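3.2 Bottles and worn labels

The second group in our study is household bottles that people keep for a long time after the printed information is damaged. Vasco Bastos and Carolina Morais collected the material in January, and the full set has 3,309 labels, of which 966 were judged hard to read. We consider a label hard to read when a person with normal sight must turn the object or guess a word. 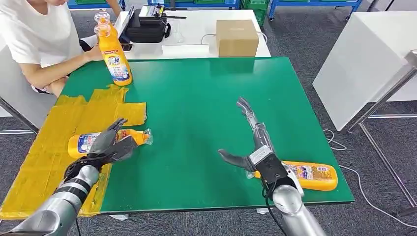
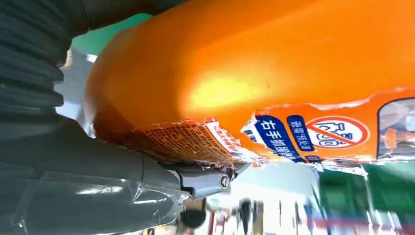 Figure 2. First view: yellow plastic bottles on the green table, the left part covered with yellow tape. Second view: torn labels on an orange surface, the words 右手抓握 still legible.

The damage is rarely equal on all the surface. Large characters with strong contrast survive longer, and small print is lost first - this was also reported by Barros for jars. For this reason we scored each label in two parts, the title and the small text, and we did not calculate a mean of them. When the two readers disagreed, the label was read again on another day, and the second reading was kept.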